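Gudunard Damp and Ventilation Study
Progress report to the Baloyi Fund
Period 3, to 2/9/07
Grant reference 401

1. Summary

Work in this period covered the second round of moisture readings at the Gudunard site, the refit of the extract ducts in the north block, and the first draft of the guidance for tenants. The readings are complete. The duct work is complete except for one riser. The guidance is behind programme and will be carried into the next period. Spending is within the amount agreed for the period, and no change to the total grant is requested.

2. Background

The fund will recall that the study compares two ways of controlling condensation in solid-walled flats: continuous low-rate extract, and intermittent extract under humidistat control. Both are fitted in occupied flats of the same plan and aspect. Heating is by individual boilers and is outside our control, so boiler run times are logged and used to correct the humidity figures.

The period 2 report described the difficulty of obtaining matched pairs of flats. This was settled by dropping the ground floor from the comparison. Ground-floor walls at Gudunard show rising damp as well as condensation, and the two could not be separated with the instruments we have. The ground-floor readings are still being taken and will be reported in an annex.

3. Moisture readings

Wall surface readings were taken at 6 points in each flat: two in the kitchen, two in the bathroom, one in the main bedroom and one in the hall. Air temperature and relative humidity were logged in the kitchen, on the worktop side of the room and away from the cooker. Tenants were asked to carry on as normal and to leave ordinary kitchen items where they would usually be.
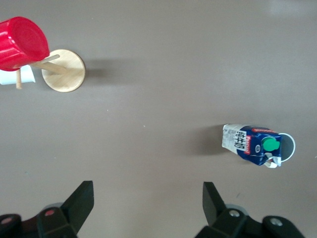 Figure 1. Mug stand, cups and milk carton on a tabletop.

Kitchens remain the least predictable of the rooms. Peak humidity follows cooking and clothes drying, and the second of these has the longer tail. A kitchen in which washing is dried indoors can stay above the threshold overnight even with the extract running. Kettles and hot drinks make a small contribution which is lost in the general variation, and we do not propose to treat them separately as the original method statement suggested.

Bathrooms gave cleaner results. Under continuous extract the humidity returned to its resting level sooner and with less spread between flats. Under humidistat control the return was slower in flats where the sensor had been mounted close to the door, as it was reading air from the hall. Sensor position was not fixed in the original specification. It should have been, and the specification has been amended.

One set of bedroom readings has been set aside. The logger had been moved behind a wardrobe at some point between visits and the record does not show when. The flat stays in the study for the other rooms.

4. Duct refit, north block

The existing flexible duct has been replaced with rigid duct on 4 floors. Flow at the grilles was measured before and after by the same method. The improvement was greatest on the upper floors, where the old duct had sagged between fixings and held water. Some of this water had been running back to the fans, which accounts for the early bearing failures noted in period 1.

The remaining riser passes through a cupboard containing a disused gas pipe. The pipe has to be confirmed dead and capped before the duct can be moved. The landlord has placed the order for this and we expect access in the coming period. 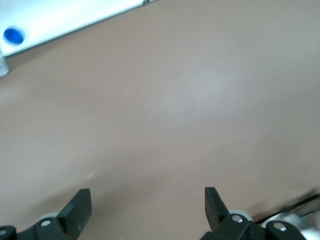 Replacement fans were supplied by Radeo under the original order. They were delivered with the standard controller in place of the one specified, and the correct controllers followed later. No cost arose from this but the final connections were made out of sequence. Commissioning sheets for the affected flats carry two sets of figures, one for each controller, and only the second set should be used - the first has been struck through but kept.

5. Noise

Complaints of fan noise continue in the flats with continuous extract. They concern the bedroom side of the bathroom wall and are made mostly about the hours after midnight. Measured levels are within the limit in the specification. The limit was taken from general guidance and may be too generous for a fan that never stops. Rubber mounts have been fitted in three flats as a trial. If the trial is useful the cost of extending it can be met from contingency.

It should be noted that a fan switched off at the isolator gives no extract at all. Two flats were found in this state in the period. Their readings for the days concerned are shown separately in the data tables and left out of the averages.

6. Guidance for tenants

The draft runs to 3 pages and is too long. Hinitz, who hold the contract for layout and printing, have asked for a single folded sheet. The section on mould cleaning will be kept in full. The section on how walls take up moisture will be cut to a short paragraph. A translated edition was mentioned in the original bid and remains in the programme, though it cannot start before the English text is settled.

7. Programme and spending

The third round of readings will start in February, as planned. Completion of the riser depends on the gas pipe. Equipment spending is slightly under budget, and staff time slightly over, owing to repeat visits where access was refused. We ask the fund to agree that the underspend on equipment may be used for staff time. A table of spending by heading is attached as Annex B.

Annex A (ground-floor readings) will follow when the instruments have been recalibrated.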